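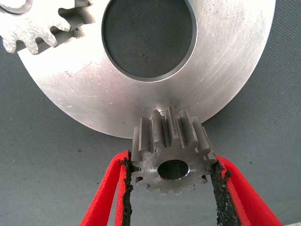

Skasutlow Robotics Club — Bench Safety and Readiness Check
Project: gear assembly with two arms (Kabbaj practice task)
Checked by: Hajar Chraibi
Reviewed by: Masanobu Kaneko, club advisor
Date: 2025-12-14

Fill in every line before power goes on. OK means checked and fine to run. FIX means do not run until it is done. WATCH means you may run, but look again at the next session. Comments go under the item.

SECTION A. GRIPPERS AND PADS

A1. Finger pads firmly attached, both sides — WATCH
The black pads are worn and flaking. They still hold the small gear, but there are crumbs on the red tips and on the mat. New pad strip is in the Jadham drawer. Change both pads on a gripper together so the fingers close evenly.

A2. Red fingers free of cracks — OK
Checked by hand with the power off.

A3. Finger screws tight — OK
One screw on the left arm took a quarter turn. Please put the hex key back on its hook.

A4. Grip force limit set in software — OK
Limit was at the club default. Do not raise it to make up for bad pads. Last month somebody did, and a gear shot off the bench.

SECTION B. PARTS

B1. Gears free of burrs and sharp edges — WATCH
The tooth tips on the pinion have uneven edges. Run a cloth over them, not a bare finger. If the cloth snags, the part goes to Masanobu for filing.

B2. Plate flat and clean — OK
Light scratches on the face. They don't affect the task, but they can confuse the vision code when the lamp is low, so write down the lamp setting you use.

B3. Pins straight and seated — OK
Tested each one with a fingertip. None moved.

B4. Loose debris cleared — FIX
Black bits on the work surface. Pick them up with tape before the next run. Brushing pushes them under the plate. Done 20 minutes later, now OK — H.C.

SECTION C. CABLES AND CAMERAS

C1. Cables clear of the joints through the full range of motion — WATCH
Moved each arm through its range at slow speed. The left cable has a high loop and needs another clip. The right one runs across the gripper body and was fine in every pose I tried.

C2. Camera brackets tight — OK
Both green brackets checked. If you bump one, redo the calibration before you save anything. Calibration file is number 264 in the shared folder.

C3. Camera plugs fully in — OK

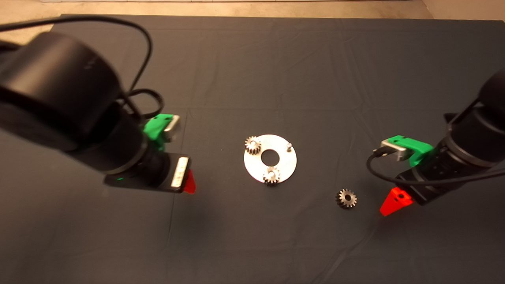 Can one student run both arms alone?
Two students are needed any time the motors are on. One drives and the other keeps a hand near the stop button and does nothing else. With the power off, you can work at the bench by yourself as long as an adult is in the room.

SECTION D. AREA AND PEOPLE

D1. Stop button tested — OK
Pressed once with each arm moving at slow speed. Both held position. Test again at the start of every session, even if the last group tested it.

D2. Tablecloth flat, nothing hanging into the walkway — WATCH
The cloth has some creases. A gear laid on a crease can sit at an angle, and the gripper then picks it up tilted. Smooth it out by hand before you place parts.

D3. Safety glasses on, hair tied back, sleeves up — OK
We are short one pair of glasses. Hemcombe order is in, expected in January.

D4. Floor line respected — OK
Anyone who isn't driving or on the stop button stays behind the line. This includes parents.

D5. Speed limit for practice runs — OK
Set to 200 mm per second. Faster runs need Masanobu's initials on this sheet first.

SECTION E. OPEN ITEMS

Replace pads on both arms (A1).
Add a cable clip, left arm (C1).
Ask for a flatter cloth or a rubber mat (D2).
Copy the lamp setting into the run log, starting with run 71 (B2).

Advisor comment: Good check. I agree with all the WATCH marks. Pads should be changed before anyone does a long set of runs — if the gear slips even once, stop and change them then. Leave this sheet in the binder in room 618 and do not take it home. M.K.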